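软面上的活:Koval双臂衣物整理套件试用记

衣物整理这一类设备,过去几年的演示大多在硬桌面上完成。桌面平、反光可控、摩擦系数稳定,指尖碰到台面时力反馈有一个清楚的台阶。换成沙发或软凳,这几个条件同时消失:坐垫会下陷,织物纹理干扰深度图,指尖压下去三五毫米,控制器仍不能确定自己碰到的是衣服还是垫子。

Perkton今年推出的Koval套件把软面列为标准工况,写进了产品手册的第一章。套件包含两条机械臂、两只平行开合的双指夹爪、腕部小相机、型材立柱和一份名为Trirnari的任务软件。本刊向厂方借用一套,从四月开始在编辑部附属的测试间里用了11周。测试对象以运动服为主:红色针织上衣、带白色条纹的短裤、少量白色内搭。承载面为浅灰色机织面料的软垫,前侧带圆边。

先谈抓取。Koval的默认流程分三段:单臂在衣物堆边缘找角点,提起;第二臂在上缘找另一抓点;两臂分开,把上缘拉紧,令其余部分靠自重下垂。第三段是后续一切操作的前提,下缘离开垫面,软件才有机会在没有支撑面干扰的情况下判断轮廓和朝向。针织面料在自重下会形成浅的斜向褶皱,中下部尤其明显,Trirnari对这类褶皱的处理是忽略高频部分,只取外轮廓和缝线走向。领标、洗标一类的白色小块则作为朝向线索使用,软件不读取文字,只判断它在哪一侧、靠近哪条缝。

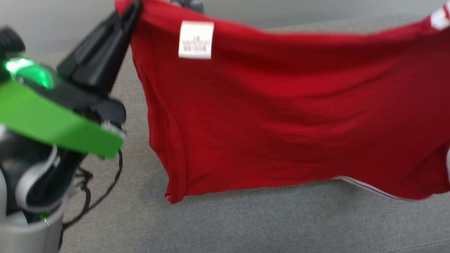 靠洗标判断正反面,我们车间试过半年,读者“灰线”在本刊征集意见时来信写道,遇到剪掉标的旧衣服就全乱了,后来只好改成看缝份,速度慢了一截,但不再翻错面。来信还提到,租赁服装的洗标常有两三层,外面再缝一块编号布,软件把编号布当成领标的情况每天都有。

这一意见与我们的试用结果大体相符。Trirnari提供三种朝向判据:标签、缝线、条纹。出厂设置按标签优先,缝线其次,条纹默认关闭。对运动服而言,条纹其实是最稳定的特征,颜色对比强,位置固定,团成一堆时也常有一段露在外面。建议用户拿到设备后先在“面料与款式”页把条纹判据打开,权重设为与缝线相同。设置界面对此没有提示,手册里放在附录。

标签优先的另一个问题在时间上。为了让标签朝向相机,软件有时会让两臂做一次小幅旋转,每次耗时数秒。标签藏在内侧时,这一动作没有任何收益,但流程仍会执行,直至超时。超时阈值可改,下限为2秒,我们后来一直使用下限。

再谈夹爪。指体为深灰色,细长,向指尖收窄,内侧靠近尖端开有凹槽。厂方的说明是凹槽用来容纳面料折边,减少夹紧时的滑移。对针织面料,这一设计有效,提起后保持悬垂,角点很少脱落。对光滑的涤纶短裤,效果要看抓到的是单层还是双层:双层时凹槽能卡住,单层时面料会缓慢滑出,需要把夹持力调高一档。调高之后又带来新的麻烦,针织面料上会留下压痕,熨烫前都看得见。Koval允许按款式保存夹持力,但切换要在任务开始前手动完成,混合衣物堆只能取折中值。

指尖与垫面的接触是软面工况的核心。Koval没有在指尖布置触觉阵列,接触判断依靠电机电流和腕部相机的图像变化。垫面偏软时,电流上升曲线平缓,软件给出的接触时刻普遍偏晚,表现为指尖先把垫子压出一个浅坑,再合拢。对厚衣物无妨,对单层面料则可能连同垫面的绒一起夹住。我们的处理办法是把下探终点整体抬高,再让夹爪以较小的开口从侧面推入,利用布料自己堆起的褶来形成抓点。这一策略在Trirnari中叫“侧推”,属于可选项。

浅灰面料对腕部相机是比较友好的背景,红、白两色都能分开,白色部分在边缘处偶有误判。红色衣物下面压着白色衣物的组合最容易出错,露出的那一段白边有时被归入垫面,有时被当作红色衣物的镶边。分割结果在两种解释之间跳动,规划器随之反复更换抓点。抬高相机曝光没有帮助,反而使白边与垫面更接近;略微降低曝光后情况改善。

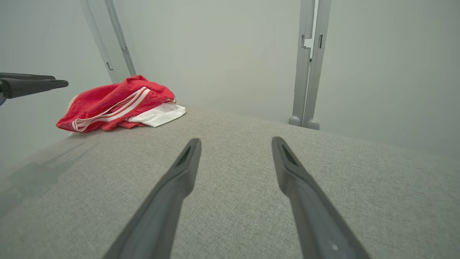 安装与标定

套件的立柱为银灰色型材,安装位置在承载面后方,靠墙。厂方要求立柱与承载面之间留出空隙,避免垫子受压时把位移传给立柱。我们第一次安装时没有遵守,软垫后缘顶住了立柱底脚,标定误差在两臂协同阶段被放大,上缘拉紧时左右高度不一致。退开一段距离后恢复正常。

标定流程由Ornau提供,这是一家为Perkton供应手眼标定工具的公司。工具本身是一块带图案的硬板,放在垫面上使用。问题在于硬板会随垫面的弧度倾斜,靠近圆边时尤其严重。Ornau的操作说明建议在垫面中部完成全部采样,我们照做之后,中部精度良好,边缘区域的高度估计偏低。折中办法是在垫下临时塞一块平板,标定完成后抽出,再用软件里的高度补偿表修正。补偿表共78个点,需要逐点触碰,全程自动,期间承载面上不得有衣物。

两臂的避碰设置偏保守。一侧夹爪停在工作区边缘待命时,另一侧若要跨过中线取物,规划器会先让待命臂后撤,然后再动作。对窄的承载面,这意味着大量时间花在互相让位上。把中线宽度从默认值减半后,让位次数明显下降,试用期内也没有发生碰撞。需要注意,减半后线缆的余量变得重要,松弛的线缆垂到垫面上,会被腕部相机识别为细长障碍物。线缆应当用扎带沿臂体固定,套件附带的扎带偏短。

任务软件

Trirnari以“件”为单位组织任务。每一件衣物经过发现、提起、判向、铺放、折叠五个状态,任一状态失败则退回发现。日志记录完整,可按状态导出,这一点值得肯定。试用期间累计处理超过1,800件次,绝大多数退回发生在判向之前,也就是说,一旦朝向确定,后面的铺放和折叠很少出错。对准备采购的用户,这一分布比厂方给出的总成功率更有参考价值:优化的余地集中在前半段。

发现阶段的候选选择有一个可以改进之处。垫面上同时有两堆衣物时,软件按可见面积排序,先取大的。面积大的一堆往往摊得较开,角点压在下面,反而难抓;小而鼓的一堆有现成的凸起褶皱,侧推成功率更高。Trirnari的排序规则可以用脚本覆盖,我们写了一条按局部高度排序的规则,退回次数有所下降。 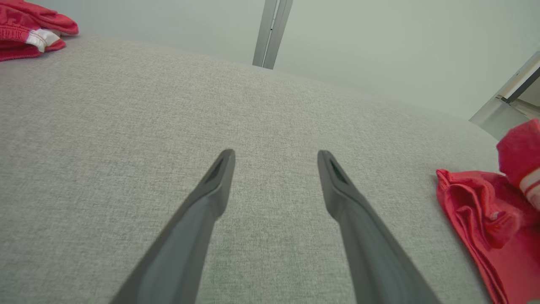
脚本接口的文档写得简略,函数名与界面术语不一致,例如界面上的“凸起”在脚本里叫“峰”,“铺放”叫“落”。首次编写时需要对照日志猜测。接口支持热加载,修改后不必重启任务,省去不少时间。脚本出错时系统会退回默认规则并继续运行,界面右上角出现一个小标记,容易被忽略,我们有一次运行了整个下午才发现脚本并未生效。

带松紧腰的短裤是另一类难点。腰部收缩后形成环形褶,两指从任一方向进入都可能同时夹住前后两层。提起后轮廓是一个窄条,判向模块无法区分腰口与裤脚。现有的解法是在悬垂状态下由第二臂沿侧缝下滑,找到裤脚后再重新抓取,一件短裤因此要比上衣多出一到两次交接。厂方表示下一版软件会加入针对松紧腰的专用动作,未给出时间。

噪声和发热都在可接受范围内。夹爪电机在高夹持力下连续工作时外壳温热,未触发降载。腕部相机的镜头会积绒,针织类衣物多时应每日擦拭,积绒后的典型症状是抓点整体向一侧偏移,容易误认为标定漂移。

适用范围

综合来看,Koval适合款式相对固定、面料以针织为主、允许整理速度低于人工的场合,例如运动队的洗衣间或服装租赁的回收分拣。承载面如果可以更换,建议选用浅色、纹理细密、回弹较硬的面料,深色长绒面料会同时拖累接触判断和图像分割。款式杂、光滑面料比例高的场合,目前的夹持力管理方式还不够用,除非前端已有人工分类。

采购时应把Ornau的标定工具一并列入,单独补购的交货期较长。备用指尖按套出售,更换后需要重新执行标定,但不需要重做高度补偿。Trirnari的授权按承载面数量计算,一套双臂设备在两个承载面之间移动使用时,按两份授权收费。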